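4.2 Programar una prueba en el cronómetro Gelen

Antes de empezar, compruebe que las placas de toque estén conectadas en los dos extremos de la piscina.

1. Pulse Menú y elija Prueba nueva.
2. Seleccione la distancia: 100 o 200 metros.
3. Asigne las calles y confirme con OK.
4. Espere a que el marcador muestre Listo — el aviso tarda 2 segundos — y dé paso al juez de salida.

Nota: en las pruebas de relevos, active además el sensor de los poyetes.

Precaución: no desenchufe la consola mientras se guardan los resultados.

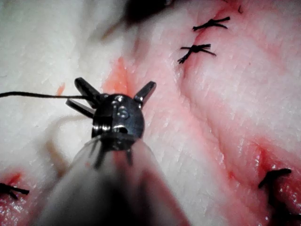

Fig. 2. Pinza metálica y articulación, vista de cerca.

5. Para exportar los tiempos a Kindance, pulse Enviar.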